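Clearing the Table with Two Arms
Project report by Yolanda Iwasaki, Pirkwood shared workshop, June 2026

Grendevus is my attempt at getting two small arms to clear up after a meal. The rail came first, then the arms, then a lot of cable ties! The job is split by type: rubbish goes in the clear bin, leftover food on the black tray, dishes in the grey rack.
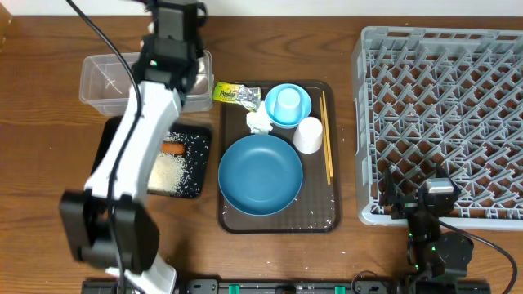

I recorded 200 runs by hand-guiding in April and trained on those. The first model was hopeless with chopsticks but brilliant with cups - I had expected the opposite. Most of my evenings went on grip height, as the wrist view changes such a lot close to the rack. 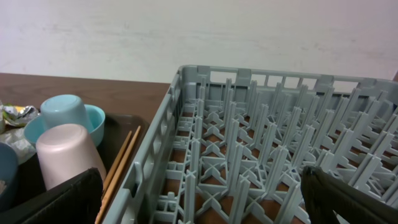
Training and tests

A further 200 runs brought the set to 400, and I loved watching the movements get smoother. Each test starts with a laid serving tray and ends when the arms stop.
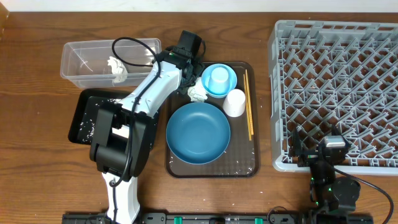
Why use two arms?
The rack and the bin are too far apart for one arm of this size, and sharing the work keeps each reach short.

My score sheet has 56 tests on it so far. Glare on the table still upsets the wrist cameras, so a softer lamp is next.

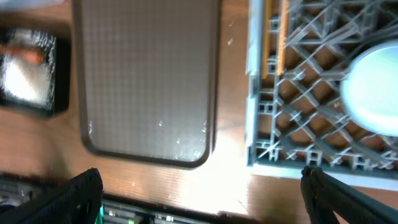
What was the hardest part to tune?
Letting go. A plate released slightly too early tips over, so I slowed the last bit of every placing move.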